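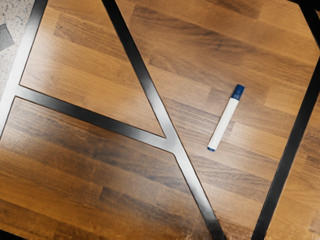
Section 4: Setting Up the Shared Table

This section covers the part of the installation that the installers leave to you: getting the Sistmont table cell ready for a shift, teaching it where the small items live, and deciding who does what once it is running. Have Section 3 (Power and Emergency Stop) finished and signed off first. If you skipped Section 3 because it looked dull, go back. It is dull, and it has the stop button in it.

Throughout this section, "the operator" means the person signed in at the panel. "The arm" means the arm. Staff at the Ustetti site have given theirs a name, and you may do the same, but please use the cell number when you call support.

4.1 Before you start

You will need:
The panel key
The work order for the shift
One marker pen, capped, for the practice run
A dry cloth
60 minutes without a meeting in them

Run the first setup in simulation. The simulated table lets you make every mistake in this section at no cost to the wood, the arm or your standing with the maintenance crew.

4.2 Loading the practice scene

1. Turn the panel key to SETUP. The amber light comes on and stays on.
2. Open Scenes and choose Table, Practice. Do not choose Table, Live. The two names sit next to each other in the menu, and we have asked for this to be changed.
3. Wait for the wood surface and the black bars to finish drawing. On older panels you have time to get coffee.
4. Select the overhead view and check that the marker is lying on the wood, clear of the bars.
5. Press Accept View.

Note: The view is slightly angled even when the panel says "overhead." Leave it alone. Every new operator wants to straighten it, and every straightened view has to be set back by somebody on the next shift.

Note: Glare on the wood is part of the scene. Wiping the panel screen will not remove it, although the screen may well need wiping anyway.

4.3 Teaching the marker

1. Open Items and press Add.
2. Draw a box around the whole marker, cap and end plug included. A box around the white barrel alone will teach the cell that markers have no ends.
3. Type a name. Use the name on the work order, so that "marker" on the order and "marker" in the cell are the same thing. Before names were standardized, the Ustetti cell knew one item as "marker," "pen," "blue pen" and "thing."
4. Set the pick direction across the barrel.
5. Set the grip force to 2. Higher settings are for items that can take it.
6. Press Test. The cell plans a pick but does not carry it out.
7. If the planned path is drawn in green, press Save. If it is drawn in red, go to 4.4.

Caution: Do not save a red path with the idea of fixing it later. A saved path is available to every shift, and the next operator will assume you meant it.

4.4 Marking the bars

The cell treats the black bars as solid, which they are. It has to be told so all the same.

1. Open Keep-Out Areas.
2. Trace each bar in view, one at a time, from the point where it enters the view to the point where it leaves or meets another bar.
3. Where two bars meet, overlap your traces. A small gap left at a junction will be read as an opening, and the arm is an optimist about openings.
4. Add a margin on both sides of every bar. The default margin suits most items.
5. Go back to the marker and press Test again.

If the path is still red, the most common cause is a margin wide enough to swallow the item. Narrow it one step and repeat. The second most common cause is that someone has traced a dark streak in the wood as if it were a bar. Streaks may be deleted without ceremony.

Note: Dark areas at the lower corners of the view are not bars. Leave them untraced.

4.5 Going live

1. Have a second person stand at the stop button. This person does nothing else. Looking at a phone counts as something else.
2. Turn the panel key to RUN.
3. Place the practice marker on the real table, well clear of the metal.
4. Press Start and keep your hands off the table until the light turns green.
5. Watch one complete cycle. If the arm hesitates, let it. If it touches a bar, press Stop and enter fault code 108 in the log.

Caution: Never reach in to help. The arm does not know it is being helped.

4.6 What changes for the people on the shift

Earlier editions of this guide stopped at 4.5. We then received a number of letters.

The cell takes over picking and placing small items. It does not take over knowing where the items ought to be, why there are suddenly none left, or that the Bellini order always comes in short and has to be checked by hand. Those jobs remain with the people who did them before, and the schedule should show hours for them. A job that used to be done while doing something else tends to vanish from the schedule when the something else is automated.

For the first month, we suggest the following:

Keep one experienced picker signed in at the panel on each shift. This person can see that a pick is going wrong well before the cell reports it.
Rotate the stop button post every two hours. It is a boring post, and boredom is a safety matter.
Let the shift write its own item names, within the work order rules.
Agree in advance who may change a keep-out area. "Whoever was annoyed by it" is the arrangement most sites begin with, and it works poorly.
Post the log where everyone can read it, faults included.

Do not use the cycle count on the panel to compare operators. It counts what the arm did. The Brundonix warehouse ran a weekly ranking on it until August, when the top place went to an account that had been left signed in over a shutdown.

Expect complaints about the sound. The tone at the end of each cycle can be lowered under Settings, Audio, but it cannot be turned off – the safety rules require it. There are 684 items in the starter library, and the tone is the same for all of them.

4.7 End of shift

1. Press Park and wait for the arm to stop moving.
2. Clear the table, practice marker included. It will otherwise be picked by the first job of the morning and packed for a customer.
3. Wipe the wood with the dry cloth.
4. Write up the log while you still remember the details.
5. Turn the panel key to OFF and hand it to the next operator in person. Keys left on top of the panel are covered in Section 9, Lost Parts.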